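Résidence Clitska, contrôle des chambres : fiche 2423
Literie, linge et passage autour du lit, avec commentaires
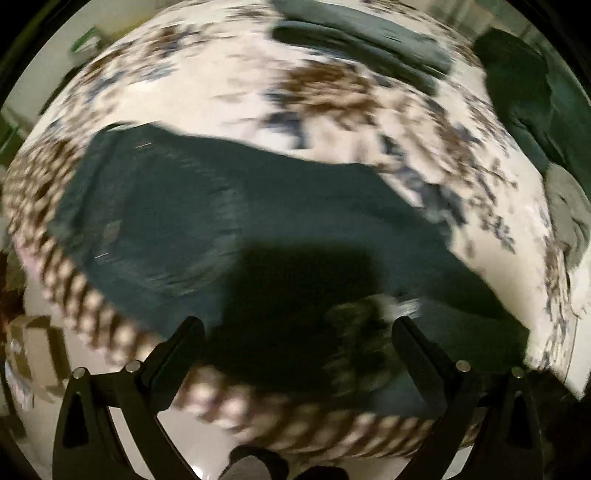
Le lit de la chambre, couverture à fleurs et linge vert foncé posé dessus.

Date : Nov 6, 2022
Contrôle fait par : Nadiia Prokopenko
Relu par : Antonina Vakulenko
Fiche précédente : 383 (août)

1. Couverture
Fond clair, fleurs brunes et gris-bleu : OK
Bordure torsadée, coutures vérifiées à la main sur tout le tour : OK
Commentaire : quelle belle couverture ! La bordure crème et brun tient très bien, pas un fil tiré, et j'ai pourtant passé les doigts partout. On la garde, évidemment.

2. Linge posé sur le lit
Plusieurs épaisseurs de tissu vert foncé : À RANGER
Commentaire : la grande pièce du milieu est étalée et fait des plis vers le bas. À plier et à mettre sur l'étagère avant le passage de l'aspirateur. Secouer d'abord chaque pièce au-dessus du lit, poches comprises s'il y en a (on a retrouvé une paire de lunettes en août, intacte, un vrai bonheur).

3. Matelas et sommier
Étiquette de tenue au feu lisible : OK
Lattes : OK, une vis resserrée côté mur
Housse Wetero : OK
Commentaire : rien à redire, le sommier ne grince plus du tout depuis la réparation. Bravo à l'atelier !

4. Abords du lit
Passage libre jusqu'à la porte : OK
Rallonge sous le lit : aucune
Lampe de chevet, distance avec le linge : À REVOIR
Commentaire : l'abat-jour chauffe vite. Tant que la lampe Jotthorpe n'est pas remplacée, pas de vêtement sur la table de nuit. Demande n° 2894 envoyée.

5. Détecteur de fumée
Test sonore : OK, on l'entend jusqu'au bout du couloir
Pile : changée

Résultat : conforme avec deux remarques (points 2 et 4).

Ajout A. Vakulenko : d'accord sur tout, et ravie pour le sommier. Pour le point 2, regarder aussi sous les plis avant d'emporter le linge. Je repasse pour la lampe dès que la pièce arrive de chez Onyshchenko.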